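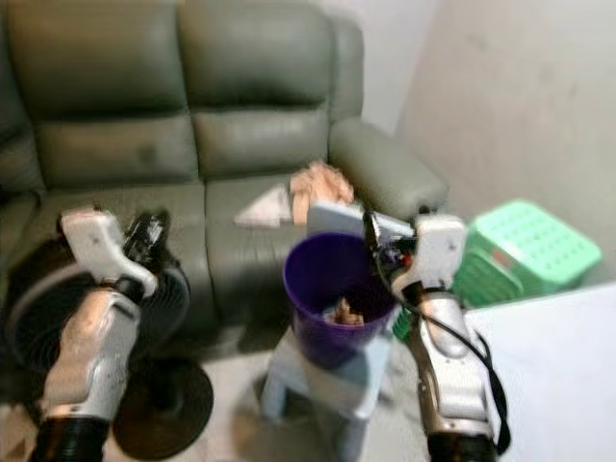
Bucket tidying, also called the bucket method or the one-container pickup, is a way of clearing small loose items from a room by collecting them in a single open container and sorting them afterward. It is most often described for living rooms, where paper, cloths, toys and stray clothing tend to gather on the sofa. Supporters say it saves time. The evidence for this is thin.

Origin of the term

Collecting clutter in a bucket is certainly older than any name for it. The phrase "bucket tidying" is usually credited to the household writer Nest Samuel, whose booklet The Room in One Pass gave the method a chapter of its own. Samuel claimed to have learned it from a relative. Tudur Jarman, reviewing the booklet, pointed out that hotel and hospital cleaners had carried pails for the same purpose long before, and called the chapter "a name looking for an idea."

Method

The container is placed within arm's reach of the seat or shelf to be cleared, often on a stool so that the user does not have to bend to the floor. Loose items are put in without sorting. When the surface is bare, the container is carried to a table and emptied, and each item is returned to its place, washed or thrown away.

Written instructions differ on the details. Samuel advised starting with the seat cushions and working outward. Els Michiels recommended the reverse, on the grounds that people sit down once the sofa is clear. Neither gave any support beyond personal habit.

Containers

Round plastic buckets are common because they are cheap and easy to rinse. Rectangular tubs and trays hold flat items such as cards and envelopes better, though a shallow one fills quickly. The household goods firm Cavano sold a divided tub under the name Filusura, advertised as making the second sort unnecessary. Owners had to decide which section each item belonged in as they picked it up, and this removed the one clear advantage of the method. 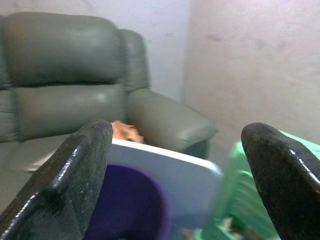 Recliners and other heavily padded sofas are treated as a special case in most guides. Small objects slide into the gaps beside the armrest and under the lower back cushion, where a quick pass over the seat will miss them. Michiels suggested running a flat hand along each gap. On a reclining seat this should be done with the mechanism closed and nobody operating it. Leather is easier to wipe than woven fabric, but claims that it "stays tidy" have no obvious basis.

Claims and criticism

The figure most often repeated is that the method saves 15 minutes per room. It comes from a Cavano leaflet, which cited a survey of 1,000 households. According to Aled Wynne, who requested the survey in December 2021, only 715 of the forms had been returned, and the question asked how long people thought they had saved. No one had been timed.

A more common complaint is that the container is never emptied. Gwion Gwynne described the full bucket as "clutter with a handle." Samuel's later edition added a rule that it must be emptied the same day, without saying how the rule was to be kept.

See also

Laundry sorting
Toy storage
Upholstery care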